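La liquidación

Loredana Russo bajó del autobús en Putstead un lunes, con una maleta y una carpeta. Llevaba 18 años sin pisar el pueblo. La parada seguía frente a la ferretería, pero la ferretería era ahora una oficina de seguros y en el escaparate había un cartel con los horarios. Cerraban a mediodía.

Su tía había muerto en enero. El notario, un hombre apellidado Udesen, le había escrito dos cartas: una para darle el pésame y otra para explicarle que la casa tenía una deuda con la compañía del agua, que el tejado del cobertizo se había hundido y que había un comprador. El comprador se llamaba Chettiar y quería la casa vacía.

El notario la recibió de pie.

—No hace falta que venga a la casa si no quiere —dijo—. Se puede contratar a alguien para vaciarla.

—¿Cuánto cobran?

—800, más el transporte.

Loredana dijo que lo haría ella. Firmó dos hojas, guardó las llaves en el bolsillo del abrigo y subió la cuesta a pie. Tardó más de lo que recordaba.

La puerta se atascaba abajo y había que levantarla un poco con la rodilla. Lo hizo sin pensarlo. Dentro olía a cerrado y a jabón de lavar. En la cocina, el calendario estaba en diciembre y en el fregadero había una taza boca abajo. Abrió las ventanas, se quitó el abrigo y empezó por el armario de la entrada.

La primera tarde llenó bolsas con ropa. La segunda bajó los platos y los envolvió en periódicos viejos. Leyó alguna noticia mientras lo hacía: una huelga en el puerto de Purkport, la subida del pan, un hombre que había encontrado un anillo dentro de un pez. Su tía había subrayado esa última a lápiz. Loredana recortó la noticia y la metió en la carpeta, entre los papeles del agua.

Al tercer día llegó al dormitorio. En la mesilla había un cuaderno de tapas duras. Pensó que sería un diario y estuvo un rato con él en las rodillas antes de abrirlo. Eran las cuentas de la casa. Leche, carbón, sellos, un par de medias. Cada página estaba sumada abajo con letra pequeña y las sumas salían bien. En el margen, de vez en cuando, había una inicial, una L, y al lado una cantidad. Siempre la misma: 7.

Buscó más cuadernos y los encontró en el altillo, atados con cuerda. La L aparecía todos los meses, incluso los meses en que la tía había apuntado menos leche y nada de carbón. Empezaba el año en que Loredana se había marchado a Purkport a estudiar, después de la discusión, y no se interrumpía.

Ella nunca había recibido nada. Ni un giro ni una carta. Lo repasó sentada en el suelo, con la luz de la ventana ya muy baja, y no encontró ninguna explicación.

A la mañana siguiente fue al banco. La empleada tecleó el nombre de la tía y luego, porque Loredana se lo pidió, tecleó el suyo. Giró un poco la pantalla. Había una libreta abierta a nombre de Loredana Russo, en esa misma sucursal, con un ingreso al mes. Nadie había sacado nunca dinero de ella.

—¿Quiere cancelarla? —preguntó la empleada.

—No lo sé —dijo Loredana.

Volvió a la casa y siguió con las cajas. Quedaban los cajones de la cocina y el costurero.

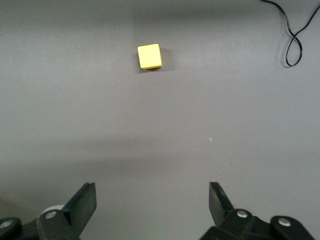
Chettiar comentó, cuando ella lo llamó por teléfono esa noche, que no tenía ninguna prisa y que por él podía esperar hasta la primavera, pero que el precio lo mantenía sólo hasta fin de mes. Loredana le preguntó para qué quería la casa. Para vivir, respondió él, con su madre, que ya no podía subir escaleras.

—La cuesta es mala —dijo ella.

—Ya la hemos visto.

Quedaron para el viernes. Loredana colgó, lavó la taza del fregadero, aunque estaba limpia, y la envolvió en la última hoja de periódico. No la puso en las cajas. La metió en la maleta, junto a los cuadernos, y se sentó encima para cerrarla.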